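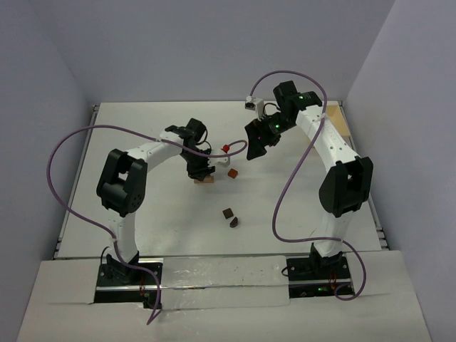
Can a Machine Tidy Up After the Children?

By Loretta Halvorsen

Uriel Manríquez has two sons and a floor full of toys. He also leads the home robot group at Fesura, so his friends ask him often when he will bring one of the machines home. "Not this winter," he answers.

Picking up a block is a fair test of a household robot. A child of two can do it. In October his group finished a long trial with two arms and a box of small blocks, 1293 attempts in all. In 236 of them a person had to step in. Most of the trouble came with pieces that were lying close together – a gripper needs room for its fingers.

Marthinus Botha, who repairs packing machines at Lindgren, is less patient. On his shop floor the parts arrive always in the same position, and there the arms do well. "A living room is never the same," he told me. He would pay for a robot that folds towels. For the blocks, he still prefers to bend down.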